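Rhiannon Bevan on sorting, bottles and why she likes a plain gray bin

Met Rhiannon Bevan on a Saturday, a bit after nine. She was already two coffees in. She runs the sorting side at Sosta, the refill and returns place on Avside, and has for long enough that she no longer notices the smell of old shampoo. I noticed.

So, what comes in? "Bottles, mainly. Shampoo, dish soap, that thick hand lotion that never comes out." In January they took 1347. Of those 1182 were good enough to go on to washing. The rest had cracks, or no caps, or somebody had kept paint in them. "Paint! In a conditioner bottle. And then they screw the lid on really tight."

She talks fast and sorts while she talks. I kept losing my place in my notes.

The first thing she teaches new people is the bins. Big, open on top, sides that slope. She tried deep crates when they started and hated them. "You're in up to the shoulder. You can't see what's under what." Then wire baskets, which were worse, small caps go straight through. The gray ones came from Demchenko, a restaurant supply place that was closing down, and she bought all they had left.

Do they get scratched up? "Oh, they're wrecked. I don't care. It's a bin." She does wash them out every night, hot water and a brush, no soap. Soap on soap is a mess apparently.

And colors. I asked if she sorts by color, thinking it was a silly question. Not silly. Clear goes one way, tinted goes another, and the see-through pinks and greens are their own headache. "People want clear. I'd put lotion in a pink bottle any day but the shops ask for clear." Cirkisstead, the soap maker down the hill, takes most of her tinted ones. Good customer. Pays late.

Shape matters too. Straight sides are easy, they stand up, they stack, a label peels off in one go. Ridged ones she has feelings about. "Nice to hold in the shower, I get it. But the gunk sits in every groove." Ninety seconds with a brush for a ridged bottle, by her clock, and she has clocked it. Her rule is not to fill a bin past the point where you can still see the floor of it. Everybody breaks the rule by lunchtime, her included.
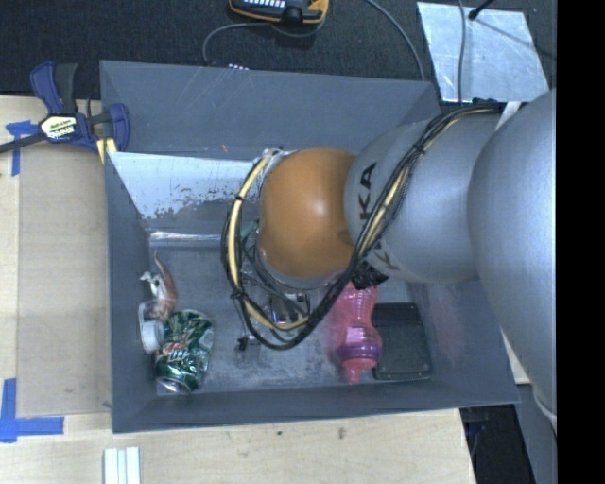
A pink bottle in one of the gray bins, on the sorting table.

What would she change? The tables. Light wood looks nice but it marks, and she'd like them two inches higher. "My back would like it too." More shelf space. A second sink, definately a second sink.

Before I left I asked what people at home could do. Rinse it, she said. Leave the cap on. Don't bother with the label, they have a scraper for that. "And if there was paint in it, just tell me."

She was back at the table before I had my coat on. Drop-off is at the side door, ring twice if its shut.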